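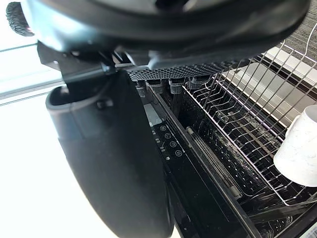
Search this site Go

Tinen kitchen set: data card

Agustina Urrutia, August 2024

Contents

313 stills of household kitchen work: washing up, putting away, wiping down. 252 are labeled; the rest carry a room tag only. Labels are one line each, in everyday words, and name the fixture first and the loose items second.

Fixtures

Sink, counter, cabinet, dishwasher. A double sink is one fixture with two basins, tagged left and right as viewed. A rack laid over a basin is a loose item — it keeps its own tag even when the basin shows through it.

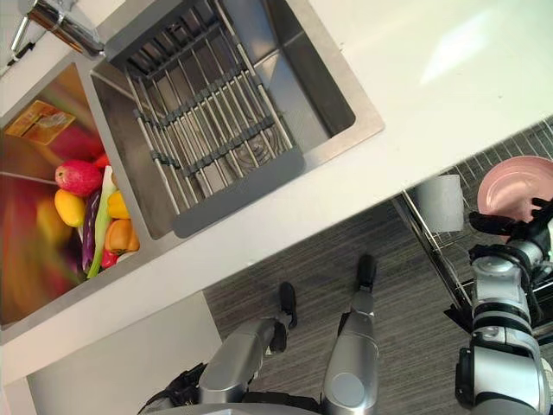

Sink, double. Left basin: produce. Right basin: roll-up rack.

Produce is named singly where the kind is clear (mango, eggplant, leek, bell pepper). Where it is not, use "vegetable" and stop there.

Loose items

Cups, pots, baskets, cloths. Tag a cup by its shape and color. Contents are left blank unless visible. Cloth and sponge share the tag "wiper" when the two can't be told apart.

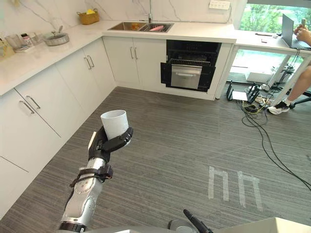
Cup, white, cylindrical, upright. Counter behind: pot with lid, wicker basket.

Floor

Stills with no fixture in view go to folder 12. They are kept in the count but have no loose-item line unless one is added by hand.

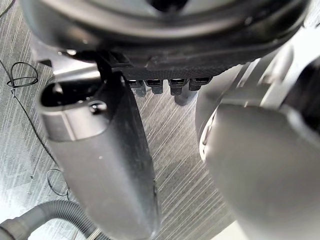
Room tag: kitchen. Loose items: none entered.

Known gaps

Six labels use "cupboard" for "cabinet". Fidelina Bermúdez has the list and will correct it in the next version. The Flultach naming sheet is not compatible with this one.

We use cookies to remember your settings. Accept Decline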